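Kit and Laundry Assistant, part-time
Clandach Sports Hall
Reference: Kit room 26

Lirby runs the changing rooms, kit store and laundry at Clandach Sports Hall. We are looking for one person to sort, fold and issue team clothing. The post is part-time and permanent, subject to a probation period of three months. It reports to Alina Bucur, Kit and Stores Supervisor.

About the post

The kit store serves football, handball and basketball sides, junior and adult. Clothing is handed in after use, washed on site, dried, checked, folded and put back on the shelf by team and by size. The assistant is responsible for every stage after drying. Loading the machines is done by the morning shift and is covered only during leave.

Most of the clothing is polyester knit. It creases little but slides when stacked, so the folding method matters more than it does with cotton. Training in our method is given in the first week.

Main duties

Collect dried clothing from the laundry and sort it by team, then by garment type, then by size.
Turn garments the right way out and close any zips.
Check seams, hems, waistbands and printed numbers. Put damaged items in the repair crate with a completed slip.
Fold shirts to the width of the shelf board, sleeves in, number facing up.
Fold shorts in half lengthways, then once across, waistband to the back.
Pair socks by size. Do not roll them, as this stretches the cuff.
Make up team bags from the match list and sign the bag card.
Record missing items on the Kasprzak stock sheet before the end of the shift.
Wipe down the sorting bench and padded seating at the close of each shift.

Clothing waiting to be folded may be laid on a clean upholstered seat or on the sorting bench. It must not be put on the floor or left over the radiators.

What we need from you

Experience of handling clothing or linen in volume, for instance in a laundry, shop, hotel, theatre or club.
Ability to read a size label and a written list in English.
Ability to tell similar team colours apart. Several of our sides wear the same two colours in different stripe layouts, and mixed bags are the most common fault reported to us.
Ability to stand for most of a shift and to lift a full team bag on to a waist-height shelf.

Useful but not required

Basic hand or machine sewing.
Experience with heat-applied numbers and badges.
Previous use of a stock sheet or similar record.

Hours and pay

The post is for around 26 hours a week, worked over 5 days. Shifts start after midday and end before the hall closes. Some evening work is needed during the season. The store closes for stocktaking in July and leave cannot be taken in that period.

Pay is by the hour and is reviewed yearly. The rate is set out in the application pack. Work shoes and an apron are supplied. Holiday is given in proportion to hours worked.

Practical task

Shortlisted applicants will be asked to complete a folding task at the hall. The task set has 49 garments from three teams, unsorted. Applicants sort, check and fold the set and make up one bag from a list. The task is marked on correct sorting first, fold size second and time third. You may fold in your own way provided the finished width matches the board.

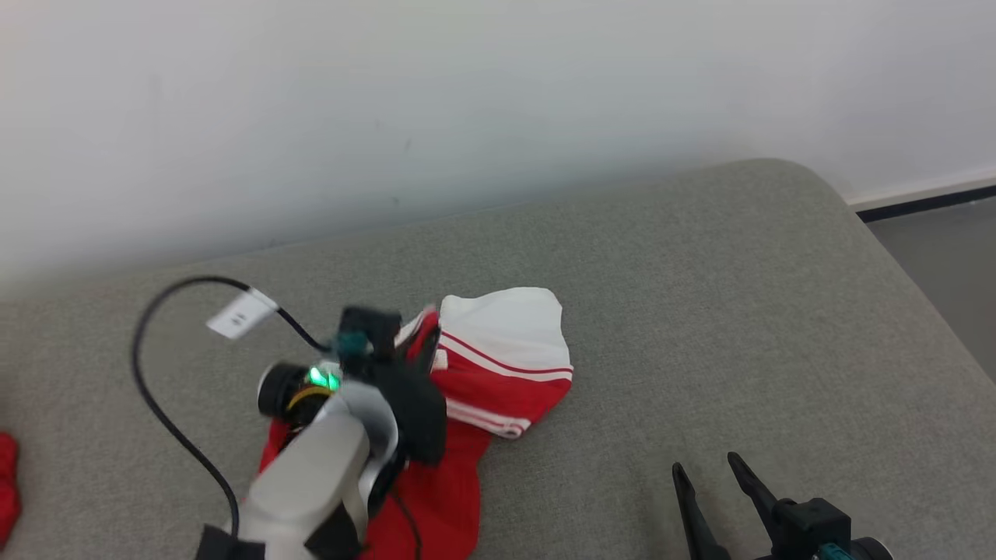

Red and white sports-style clothing before folding.

Striped items should be folded so that the stripes can be seen from the front of the shelf. Where a garment cannot be matched to a team, set it aside and tell the assessor. Guessing loses more marks than asking.

Applicants who need a seated position, a lower work surface or extra time should say so when they reply to the invitation.

How to apply

Ask for the application pack at the hall reception or by post from Lirby, Stores Office, Clandach Sports Hall. Return the form with the names of two referees, one of whom should be a recent employer where possible. A CV may be attached but will not be accepted in place of the form. Quote Kit room 26 on the envelope.

Closing date: 25 November 2022. Forms received after this date will not be considered.

Questions about the duties should be addressed to Alina Bucur at the Stores Office. Questions about pay and contract terms should go to Rurnura, who handle payroll for the hall.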